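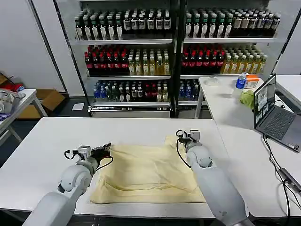
Froissement des étoffes

Le froissement est la formation de plis irréguliers et non voulus dans une étoffe soumise à une compression, une flexion ou une torsion. Il se distingue du pli marqué, obtenu volontairement par repassage, et du plissé, qui relève de la confection. L'aptitude d'un tissu à reprendre son aspect initial est appelée défroissabilité ou autodéfroissabilité.

Mécanisme

Lorsqu'un tissu est plié, les fibres situées à l'extérieur de la courbure sont étirées et celles de l'intérieur comprimées. Si la contrainte est faible et brève, elles retrouvent leur position. Dans les fibres cellulosiques (coton, lin, viscose), les liaisons hydrogène entre chaînes voisines peuvent se rompre puis se reformer dans la position pliée, ce qui fixe la déformation. L'humidité facilite ce réarrangement. La laine, dont les chaînes protéiques sont enroulées en hélice, possède une meilleure reprise élastique. Le polyester absorbe peu d'eau et se froisse peu à température ambiante.

La structure de l'étoffe intervient également. Une armure toile serrée laisse peu de liberté aux fils et marque davantage qu'un sergé de même matière. Les tricots, formés de boucles mobiles, sont en général moins sensibles que les tissus.

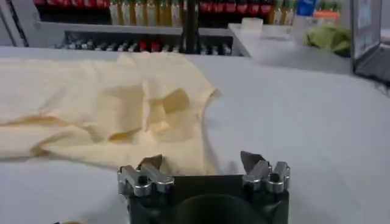 L'évaluation du froissement repose sur deux familles de méthodes. La première mesure l'angle de retour d'une éprouvette pliée sous charge pendant une durée déterminée, puis relâchée : plus l'angle est grand, meilleure est la reprise. La seconde est visuelle et s'appuie sur la comparaison avec des répliques étalons, sous un éclairage rasant. Elle convient mal aux articles confectionnés : un vêtement jaune pâle chiffonné sur une table, en partie aplati seulement, présente à la fois des zones presque planes et des amas de plis qu'une note unique ne restitue pas. Les teintes claires posent une difficulté supplémentaire, le contraste des ombres dépendant fortement de l'angle de la lumière.

Dans une étude menée à Loddale, Annatjie Mokoena et Karabo Cele ont soumis 40 éprouvettes de coton à des pliages répétés. Elles ont observé une dispersion des notes plus forte pour les cotons clairs que pour les foncés.

Traitements

Les apprêts dits infroissables créent des ponts chimiques entre les chaînes de cellulose. Les premières résines employées, à base d'urée et de formaldéhyde, ont été en partie remplacées par des composés libérant moins de formaldéhyde. Ces traitements réduisent la résistance à la déchirure et à l'abrasion. Le mélange de coton et de polyester constitue une autre solution courante.

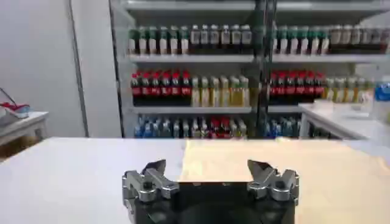

Plan de travail blanc, avec une grande surface jaune pâle à droite.

Entretien

Un essorage modéré et un séchage à plat ou sur cintre limitent les faux plis. Le lin se repasse de préférence encore humide.

Voir aussi

Apprêt textile
Armure (tissage)
Repassage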